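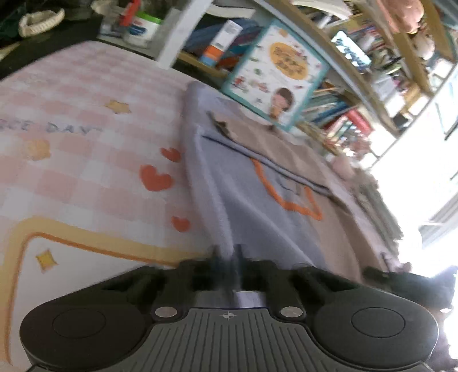
Ristton will open a textile collection program to all residential addresses on Jul 1, 2019, the Department of Public Works has announced. The program follows a trial in the Wiltard district, where 708 households set out clothing and household linens separately from regular trash. Accepted items include shirts, sheets, towels and table covers, such as a pink-and-white gingham cloth, as well as garments in plain or mixed colors. Shoes, pillows and carpet are not accepted.

The expanded service will reach 3,338 addresses. Collection will take place once a month, with each household limited to 10 bags per pickup. Bags must be tied and placed at the curb by 7 a.m. -- items left loose will not be collected.

Sorting will be carried out at the Biwott Street transfer station under a contract with Adik Recovery. Residents of apartment buildings with more than 27 units will be served by shared bins, to be installed in August. Bags may be picked up free of charge at the department's front counter and at all branch libraries.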